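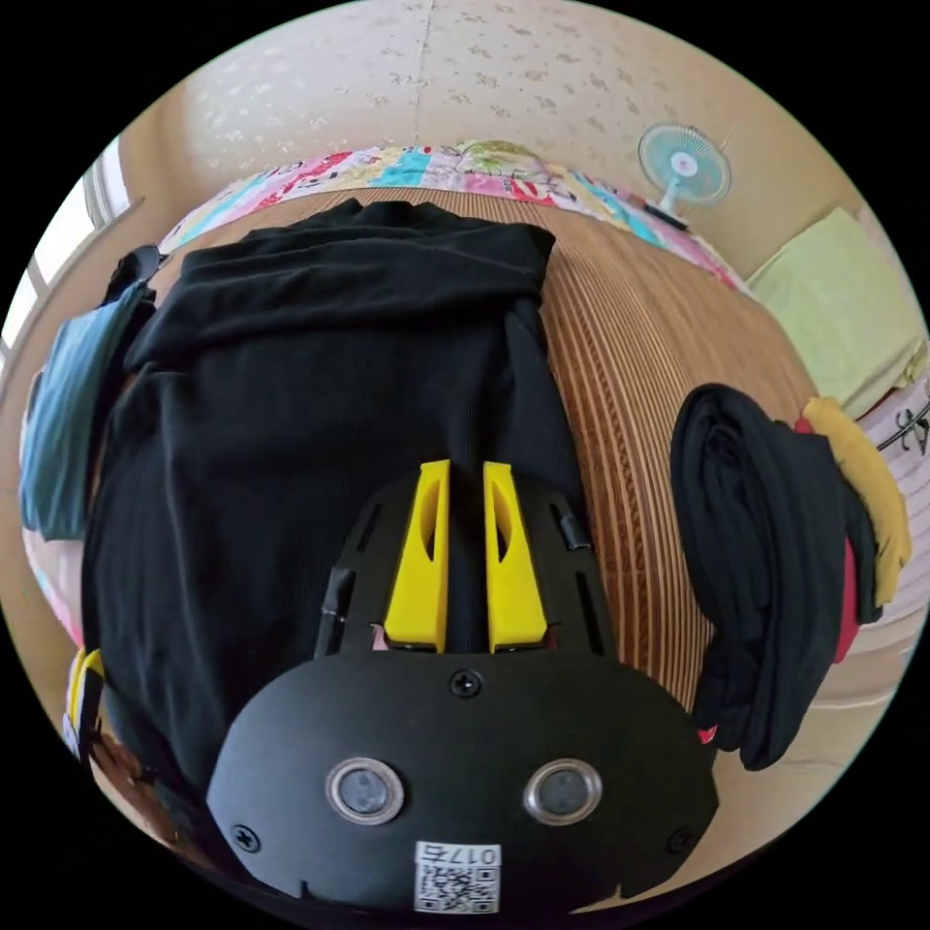

Keeping Brokerage and Tax Papers at Home: Working Tips

By Masaru Fujimoto
Updated Aug 24, 2025

These tips assume a taxable brokerage account, one retirement account and a single drawer or box for paper. Adjust the folder names to suit your own accounts.

Sort by account first, then by year

One folder per account, with years inside it, newest in front. A folder labeled "Investments 2023" looks tidy until you need a purchase record from an account you opened long before. Cost basis questions are asked by account, so file that way.

My own folders are named Drellstead (taxable), Indura (retirement) and Ogura (closed). The closed one stays in the drawer. Its transfer statement is the only paper I have that shows the original purchase dates.

Which statements to keep

Monthly statements can go once the year-end statement arrives and the totals agree. Check dividends received, shares bought through reinvestment, and fees. If the three lines match, shred the monthlies. If they don't, keep the whole year until the broker has answered in writing.

Keep trade confirmations until the sale of those shares has been reported and the tax file for that year is old enough to discard. Reinvested dividends count as purchases. An account that reinvests every quarter builds up a long list of small lots, and each lot has its own date and price.
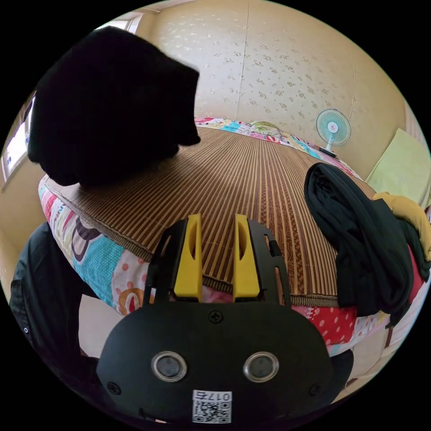
Number the folders and keep an index sheet at the front of the drawer. The index needs four columns: folder number, account, years covered, date last checked. Use a fixed number of digits so that a sorted list stays in order; 17 becomes 017, and a suffix letter, as in 017E, marks a folder split off from the main one. A QR code on the label is optional. If you add one, point it to the row in your index file and leave account numbers out of it.

Paper and scanning

Scan at 300 dpi in grayscale. Color adds file size and no information on an ordinary statement. Name files account, year, document type, in that order: Drellstead_2024_yearend.pdf. My full set is 809 pages and takes up nearly 27 megabytes after compression.

Keep 2 copies of the scans, one on the computer and one on an encrypted drive stored away from it. Open a few files from the drive each April, when the tax papers are out anyway.
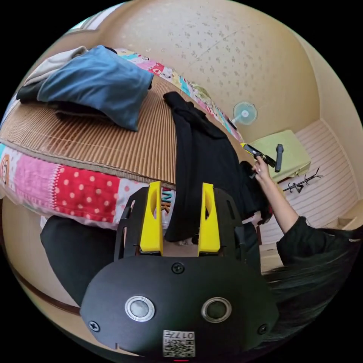 Room with a bed, wide view.

Where to put the box

An interior closet shelf is better than a basement or attic. Paper curls in damp air, and thermal-printed receipts fade with heat. Photocopy any thermal receipt on the day you file it.

A fire-resistant box is worth having for originals that are slow to replace. Etness, the one I use, takes letter-size folders flat but not hanging folders, so measure before ordering. Add a desiccant packet and change it when you update the index.

Shredding

Use a cross-cut shredder and feed no more than the rated sheet count. Remove staples first if the manual calls for it. Write the date shredded in the last column of the index.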